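Vetwood Clokent 6 soft cooler – two months on

Reviewed 12/7/22

I have owned a lot of soft coolers, and most of them leaked into a car boot I'd rather have kept dry. The Clokent 6 cost me $119, a lot of money for a bag whose main job is to sit in the shade. It has a roll-down top with 2 side clips, a padded shoulder strap and a welded liner in a colour Vetwood calls storm grey. It's grey.

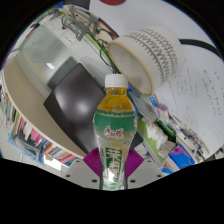 The roll top takes some learning. You need 3 full turns before the clips will meet properly, and if you've overpacked you'll get two and a rude bulge. Height is the thing to watch. A bottle of tea with a white ribbed screw cap and a narrow waist, the sort that's always rolling about in my car, has to lie down if you want the lid to close flat over your sandwiches. Cans are no trouble. Neither is a block of cheese, which came home from a day's paddling at Vikilberg in better shape than I did.

The strap is excellent. I carried the bag from the car park to the jetty and back with no complaint from my shoulder, and the buckle hasn't slipped once. The outside pocket is another matter. It's described as splash resistant, and I suppose it did resist for a moment.

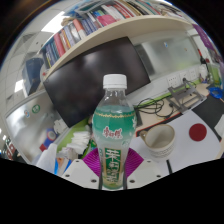

Ice lasted until mid-afternoon on a warm day, and there was still cold water in the bottom at tea time. My old Issa bag did about as well for less money, but it also smelt of prawns from its first February and never recovered. The Clokent's liner wipes clean with a damp cloth, even in the corners, and it dries overnight if you prop the top open with a wooden spoon.

Would I buy it again? Probably, on sale. Keep your phone out of the pocket.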